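The planner is not the clever part

Posted July 10, 2025
By the Steltside desk

Every few months a new grasping demo does the rounds, and every few months I am told that picking things out of a bin is finished as a research problem. The latest came from Barroso, whose planning software posts a success figure of 63 per cent on what it calls unstructured clutter. People I respect passed it along with one word: "Solved." I'd like to know what happened to the other 37.

My complaint is with the software, or with how we talk about it. The arms are fine and have been for years. What gets sold now is the stack on top: a perception model that guesses where things are, a planner that picks a grasp, a controller that carries it out. When the whole lot works, the perception model gets the credit. When it fails, the blame lands on the lighting, the calibration or the object.

Look at what these systems are asked to cope with. A typical test bin holds a few oddments with as little in common as possible. A drink can is the one I always watch. Depth sensors hate shiny metal, and a crumpled can throws back reflections that a segmentation model will happily read as two things, or none. A rubber duck is kinder to the camera and gives a gripper hardly a flat face to work with. A putty knife has a thin blade that can all but vanish into the floor of the bin in a depth map.

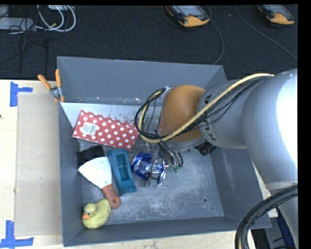 The gripper over a crumpled can, with a putty knife and a rubber duck to the left.

I have nothing against this sort of test. It's a good deal more honest than a tray of identical cubes. What bothers me is the scoring. Barroso's release counts 683 attempts, and a run ends after 16 picks or when the planner gives up. Those give-ups are left out of the total. So a planner that declines every hard grasp looks better than one that has a go and misses. I can't think of another trade where refusing the job would improve your record.

Then there's retuning. The Hidow toolkit, which plenty of labs use to glue these pieces together, exposes six parameters for collision margin alone. Change the bin and somebody spends an afternoon nudging them. That labour never shows up in the results table, and it ought to. A column for hours spent fiddling would tell a buyer more than another decimal place.

The usual defence is that more data will fix it. Maybe. The Fladidbridge trials were supposed to show that, and what I took from them was a model that had got very good at the Fladidbridge bins.

I'd settle for something modest. Publish the refusals. Publish the settings, and lock them before the first pick. Let someone from outside choose the objects on the day, and leave the cameras running while the planner thinks.

We use cookies to remember your preferences and measure traffic. By continuing to read you agree to our cookie policy.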